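How Do You Shop for a Robot Arm?

Robots That Sort, Part 4: Planning the Budget
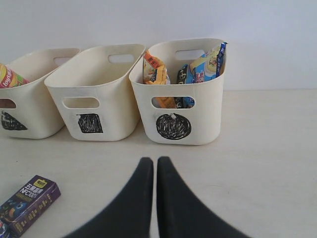 A reader from Tulside wrote to ask why a school can't just buy the arm and start using it the same day. The arm is one line on a shopping list, and the list is longer than most people expect.

Start with the job. Suppose the job is sorting snacks into three baskets marked with a triangle, a square and a circle. The buyer has to know how heavy the heaviest snack is, how wide it is, and how far the arm must reach to get to the last basket. These numbers are called requirements. They are written down before anyone looks at prices.

Next comes the gripper, the part that holds things. Many grippers are sold separately from the arm. A chip bag is soft and light. A juice carton is stiffer and heavier. A gripper with two fingers can be used for both if its fingers open wide enough and do not squeeze too hard.

The Fundalham science club made this plan in July:

Used Skadico arm: $537
Gripper and small camera: $357
Table clamps, cables and spare fingers: $198
Total: $1,092

The baskets were already in a closet, so they cost nothing. The shapes were drawn on in black, with marker or crayon.

The club also set aside $300 for repairs. This money is called a reserve. It is kept apart from the total and is spent only if a part breaks. Fingertips wear down. Cables bend thousands of times and can crack inside, where the damage is hard to see.

One more item is time. Setting up and testing can take up to six weeks, and an adult has to be present while the arm is powered.

Words to know
Payload: the most weight an arm can safely lift.
Reach: the farthest distance an arm can stretch.
Reserve: money saved for repairs.

Next part: reading a Kapoor parts catalog.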